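My sister-in-law rang on Sunday to ask if I could "do a bit of lunch" for her allotment society's open day, and because I am incapable of saying no before coffee, I said yes. Then she told me it was for 90 people. Ninety! I've done birthday teas and one very damp christening, but that's a different kettle of fish altogether.

So this week has been all grab-and-go. Everything wrapped, everything something you can pick up and wander off with to look at the runner beans. I've been trying out layouts, as I get in a proper flap on the day if I don't know where things live.

First lesson – brown paper. I bought a roll from Weerasinghe on the high street and it's the best thing I've done all month. Covers a multitude of sins, makes even a packet of crackers look a bit smart, and you can write on it in felt tip.

Second lesson, get some height. I had the drinks flat to begin with and they took up half the table. Now the Cokes go up on a clear two-tier stand at the back, three on top and three below, and I can see straight away when a row needs filling. Anoma Gazi from the plot by the gate lent me a wire rack as well, and the pastries look lovely on it, like a little bakery window (sort of).

Baskets are where I've gone a bit mad. Foil parcels in one, sandwiches in the other, and the snack bars and crackers in a white tray because they slide about otherwise. The sandwiches are plain white bread with plenty of green in, clear wrap so people can see what they're getting. I did wonder about paper bags but you end up with everyone squeezing them to guess the filling, and then nobody wants the squashed one.

Still to sort: napkins, labels, and whether Mila is bringing her lemon drizzle or just talking about it again. If anyone has a good trick for keeping lettuce crisp till two o'clock, please put it in the comments!
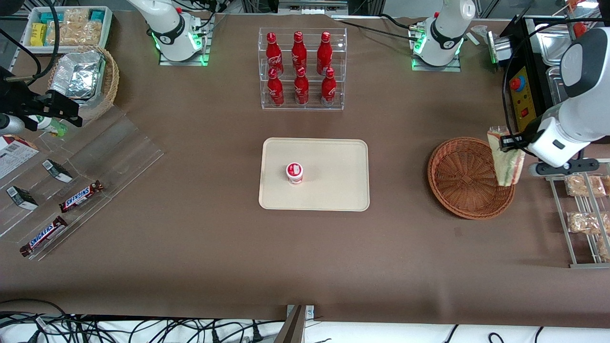
Sandwiches going in the round basket, Cokes up at the back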